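Visit report: Movberg parcel sorting and returns depot
Prepared by Themis Vrettos, 17/02/2022

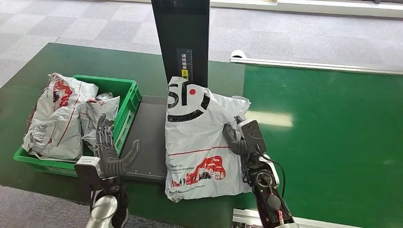 The visit was arranged to see how a mid-size depot handles light, soft packaging from the point of intake to the outbound trailers. Our own line at Punell was laid out for cartons, and the share of bags has grown each season. Štěpánka Říha and I attended for Punell. Ebenezer Lamptey, the depot's shift engineer, led the tour.

The building is a single-story hall with intake on the north side and dispatch on the south. Offices and the canteen are on a mezzanine reached by an outside stair. Visitors sign in at the gatehouse and are issued a vest and toe caps. Parking is limited and the approach road is shared with a timber yard, so allow extra time in the morning.

Intake

Trailers are unloaded by hand onto an extending belt. Cartons and bags travel together for the first section and are separated at a sloped transfer. Cartons slide across; bags drop to a lower belt. Mr. Lamptey said the slope had been changed twice. At the original angle, flat bags stayed with the cartons and jammed at the first merge. The present setting is 19 degrees, and the side guards have been raised.

Static was a problem in the first winter. Bags clung to the guards and to each other. The depot fitted grounded brushes at the transfer and now keeps the hall humidity above a set minimum. We asked for the brush supplier and were given a contact at Torres.

Weighing and labels

Weight is checked against the declared value, and items outside tolerance go to a side lane. The scales are checked with a reference mass at the start of each shift. The log sheets are kept on paper and entered later, a step Ms. Říha thought could be dropped.

Label reading on bags is less reliable than on cartons. Creases across the bars are the usual cause. The depot's rule is that the label goes on the flattest face, away from the seal. Shippers are sent a one-page guide, and repeat offenders receive a handling charge. Efua Lamptey, who runs the accounts side, showed us the guide and let us take a copy. It is clearer than ours.

Sorting and dispatch

The sorter is a Fakia cross-belt unit with 7 induction points, of which five were in use. Noise at the operator positions was acceptable without ear protection. The chutes are lined with a low-friction sheet that is replaced every November before peak. The lining near the chute mouths was badly worn, and two chutes had been patched with tape.

Outbound bags are consolidated by route. Loading is heavy items first, bags last, with a net across the rear. We saw one trailer closed and sealed. The procedure took roughly 3 minutes.

Points to follow up

Transfer angle and guard height: request drawings from Mr. Lamptey.
Grounded brushes: obtain a quote from Torres.
Shipper guide: Ms. Říha to redraft our version.
Chute lining: ask Araba Lamptey in maintenance for the sheet thickness and the replacement cost per chute.

The depot has asked for a return visit to Punell once our second line is running. Lunch was provided. Mileage has been claimed separately.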